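Werkstattbuch Lilivine
Freitag, 16. Oktober 2020
Anwesend: Tia Whitlock, ich. Maureen Bickerstaff ab Mittag.

Unterlagen

Weiter mit der Frage, worauf die Spielsachen und Haushaltssachen liegen sollen. Filz und schwarzes Tuch sind beide noch im Rennen, das graue Wachstuch von Mulero ist raus, es wellt sich an den Kanten und riecht.

Der Filz ist der dunkle blaugrüne aus der Aprillieferung, 160 cm breit, laut Lieferschein von Sedgwick 353 g/m². Liegt von selbst glatt, kein Klebeband nötig. Der feine dunklere Strich quer darüber stört mich mehr als Tia. Sie hält ihn für einen Knick vom Transport, ich für einen Stoß zwischen zwei Stücken. Mit der Hand nicht eindeutig zu fühlen. Montag dämpfen, aber mit Tuch dazwischen und nur auf Stufe eins, dann wissen wir es.

Farbe: oben wirkt er etwas heller und blauer, zur Mitte hin dunkler. Das dürfte am Licht liegen, die Bahn selbst sah beim Abrollen gleichmäßig aus. Der weiße Würfel hebt sich sehr gut ab, fast zu gut, das Weiß überstrahlt. Der orange Kasten ebenso, bei dem macht die matte Oberfläche aber viel aus. Glänzendes Orange hätte ich auf diesem Grün nicht gern.

Würfel rollt auf Filz kurz und bleibt liegen. Auf der nackten Tischplatte ist er mir vorhin bis unter das Regal gelaufen.

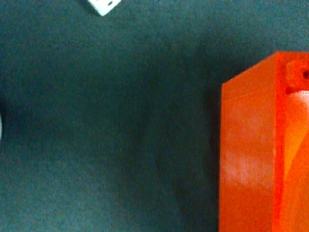 Scheuertest Filz

Von Plesel kam die Auskunft, dass der Filz bis 3.000 Touren ohne sichtbares Pillen aushalten soll. Haben wir nicht nachgeprüft. Eigener Versuch mit Reststück und Holzklotz: 22 Minuten von Hand gerieben, danach leichte Fusseln am Klotz, am Filz nichts zu sehen. Reicht mir für den Anfang. Fusselrolle bestellen.

Filz nicht mit dem nassen Schwamm abwischen. Tia hat es an einer Ecke probiert, der Fleck war nach einer Stunde noch da.

Sachen auf schwarzem Tuch

Das Tuch ist dünner als der Filz und zieht Falten, wenn man etwas Schweres darüberschiebt. Dafür lässt es sich waschen. Alles Helle und Kräftige sieht darauf ordentlich aus: die hellgrüne Gießkanne, der weiße Becher, der kleine weiße Würfel, der rote Korb mit den Schlitzen. Schwieriger ist der dunkelblaue Ball. Wer am Tisch vorbeigeht, sieht ihn erst auf den zweiten Blick, vor allem wenn nichts Helles danebenliegt. Mit dem roten Teller dahinter geht es.

Zusammenstellung ist mir insgesamt zu rot. Korb, Schale, hoher Becher, Teller und der eine Baustein, alles in der gleichen Farbfamilie. Wenn man jemandem sagt »nimm das Rote«, fragt er zu Recht zurück. Maureen will es so lassen, weil man dann gezwungen ist, die Dinge beim Namen zu nennen. Kein schlechtes Argument – aber dann brauchen wir einheitliche Namen. Vorschlag für die Liste:

Schale = das flache Rote ohne Henkel
Becher = hoch, rot, oder kurz und weiß, Farbe immer dazusagen
Tasse = die kleine blau-weiße
Korb = nur der mit den Schlitzen
Baustein = grün oder rot, mit einer Noppe oben

Beim Textmarker bitte »grün mit blauer Kappe« schreiben, in der Schublade liegen noch andere. 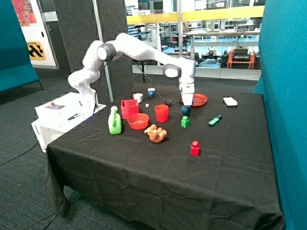 Abstände: Mir steht links zu viel dicht beisammen. Korb, Schale, Kanne und weißer Becher nehmen sich gegenseitig die Sicht, während rechts vorn reichlich schwarzes Tuch frei bleibt. Nächstes Mal die Tasse weiter nach vorn, hinten an der Tischkante steht sie schlecht. Der Teddy kann liegen bleiben, zum Sitzen ist er zu weich gestopft. Haben wir mit einer Handvoll Reis im Boden probiert, er kippt trotzdem.

Die Gießkanne bleibt trocken im Einsatz. Es war noch ein Rest Wasser drin, als Tia sie aus dem Regal geholt hat.

Ob der Filz oder das Tuch genommen wird, lassen wir offen, bis der Strich geklärt ist. Ich neige zum Filz für die kleinen Teile und zum Tuch für alles, was größer ist als eine Tasse. Maureen hätte lieber eine einzige Unterlage für alles, schon wegen des Umräumens.

Offen:
Filz dämpfen (ich, Montag)
Fusselrolle bestellen (Tia)
Namensliste abtippen und an die Schranktür hängen (Maureen)
Nachfragen, ob Sedgwick den Filz auch in Mittelgrau hat
Zweites schwarzes Tuch zuschneiden, damit eins in die Wäsche kann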